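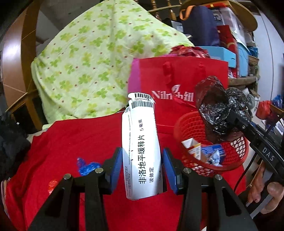
Figure 4. View from the camera on one hand-held gripper during the household sorting task. The carton is held between the two blue pads; the second gripper, at right, holds a black plastic bag over the basket.

4.2 Task Setup and Collection Procedure

The sorting task was designed by students in the Bulard capstone course as the final exercise of the term. Each student pair collected demonstrations in a furnished home using two hand-held grippers, one per hand, with no robot arm present. The operator was asked to grasp a medicine carton, bring it upright in front of the wrist camera, and place it in a container with other packages (Fig. 4). Lagman wrote the task sheet, and Magbanua checked the recordings before they were added to the Pangilinan set.

Each pair recorded 20 demonstrations. Household items were left in the background on purpose, as an earlier set, recorded on a bare lab bench, gave policies that failed when cloth or bags were in view. Thin plastic proved the harder material to handle. It folds between the pads, reflects light, and changes shape during the grasp - all of which made the grasp point difficult to label by hand.

Cartons raised a separate problem. A pad that meets the side of a box at an angle can still hold it, but the contact area is smaller and the box may turn during transport. We therefore labeled pad angle at two points in each demonstration: first contact and release. Labels were assigned by two students working independently, and disagreements were settled by replaying the clip at reduced speed. Clips in which the carton left the camera view before release were kept in the set but excluded from the pad angle analysis in Section 5.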